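*Notes for the Tuesday session at Pesuven. Slides are Ravinder's, the talking is mine. Water on the left, clicker on the right, and please slow down.*

**Opening**

Good afternoon, and thank you for coming back in after lunch, which I know is asking a lot. Say thanks to the Erkero people for the loan of their lab space, and to Ravinder Sawatzky, who built most of what I'm going to talk about and who is sitting near the back so that he can leave if I get it wrong. (Pause, let them turn around.)

I want to talk about hesitation. When a person steers a pair of robot arms through a fiddly job, they slow down in certain places. They stop over a peg, they think, they come at it again from a slightly different side. For years we treated those pauses as dirt in the data and trimmed them out before training. Mema, the method I'm presenting, keeps them in and puts them to work.

**The task**

The job itself is very plain, and I mean that as a compliment to it. A white board sits on a dark table, with blue pieces and places marked out for them, and the arms handle the pieces with humanlike hands. Anyone who has spent time with a toddler has seen a version of it. We call our set of these jobs Xolalpa — long story, ask me at the coffee urn.
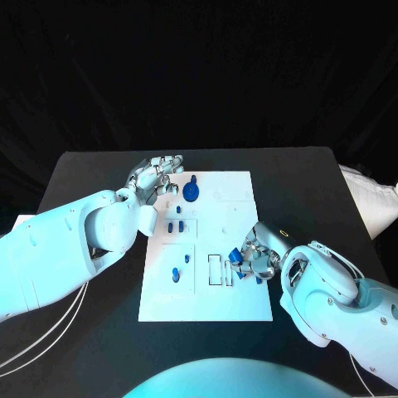

Why keep the pauses, when a faster demonstration looks so much cleaner?

A pause tends to fall just before the part of the motion where small errors matter most, and cutting it throws away a free hint about where the model should pay attention.

*(Leave that up for a good long moment. Last time I rushed on and lost half the room.)*

**How it works**

We collected 700 demonstrations from four operators, all on the same pair of arms. Each demonstration is stored as camera views plus the positions of the joints, and along with it we keep a running measure of how fast the hands are moving. Wherever the speed drops and stays low for a bit, Mema marks a stretch on either side of the dip. That's the whole labeling step. There is no extra button for the operator to press and no one going through video by hand afterward, and I can tell you as the person who used to go through the video by hand that I was delighted.

During training, the marked stretches count for more. The model also gets a second, smaller thing to predict, namely how soon the next slow stretch is coming. I was skeptical of that second part! I thought it was decoration, and I argued with Ravinder for most of December about taking it out. When we did take it out, the arms started arriving at the slots too fast and nudging the pieces sideways, so it went back in and I bought lunch.

Mention the two hands here. Pauses in the left and right hands don't line up, and we mark them separately. An operator will often park one hand, curled and out of trouble, while the other one does the careful work. A parked hand is slow for a dull reason, so we skip any dip where the hand stays well clear of every piece until it moves on.

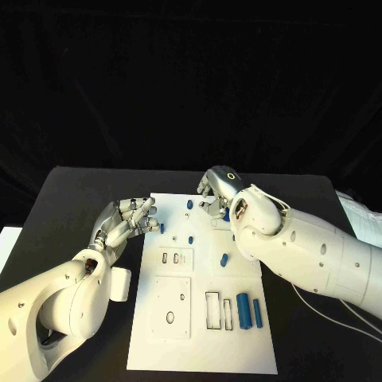
*Both arms over the board, with the two blue cylinders lying beside the outlined slots.*

**What we found**

Tested on three board layouts, Mema did better than the trimmed baseline on every one of them, and the gain was largest on the narrow slots. On the wide ones the two methods were close enough that I wouldn't bet on either. The full table is in the handout, so don't read it aloud.

Be fair about the weak spots. One of our operators hardly ever pauses — she is simply very good — and her demonstrations got almost no marks. We tried lowering the speed limit for her alone and it helped a little, though it also picked up ordinary turns of the wrist. I don't have a fix that I like. We also haven't tried any of this with soft or floppy objects, and people ask about that every time, so get it in before they do.

**If there's time**

The story about the clock in the recording software. Keep it short: for three days the left arm's data ran a hair behind the right arm's, and Mema dutifully marked pauses in the wrong places. We caught it by plotting the marks on top of the speed curves, and I now do that plot before I do anything else in the morning. Anyone collecting data with two arms should feel free to take our plotting script. Ravinder will send it if you write your email on the sheet by the door.

Then questions. Repeat each one into the microphone, and hand the hardware ones to Ravinder.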